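Umziehen mit leichtem Gepäck

Seit 17 Jahren führt sie in Cunov eine kleine Änderungsschneiderei. Ihren Namen möchte sie nicht im Internet lesen, über die Arbeit spricht sie aber gern. »Die Leute bringen mir am meisten Hosen«, sagt sie, »dann kommen Reißverschlüsse, dann lange nichts.«

Als sie anfing, kostete das Kürzen noch weniger als ein Mittagessen. Heute nimmt sie 15 Euro, und manche Kunden seufzen. »Eine neue Hose ist billig, das weiß ich auch. Aber sie sitzt dann wieder nicht.«

Bei Arbeitskleidung rät sie zu dunklen Stoffen. Ein schwarzes Hemd mit kurzen Ärmeln und kleinem gesticktem Logo auf der Brust verzeiht viel — auch, wenn graue Gurte über den Schultern liegen.

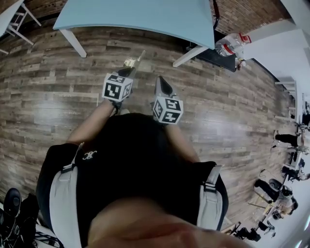
Der Umzug im Juli

Im Juli zieht die Werkstatt in die Räume der früheren Wäscherei Lalton. 300 Rollen Garn hat sie schon eingepackt, die alte Nähmaschine kommt zuletzt. »Die trage ich selber«, sagt sie. Am Samstag bleibt der Laden noch offen, bis 17 Uhr.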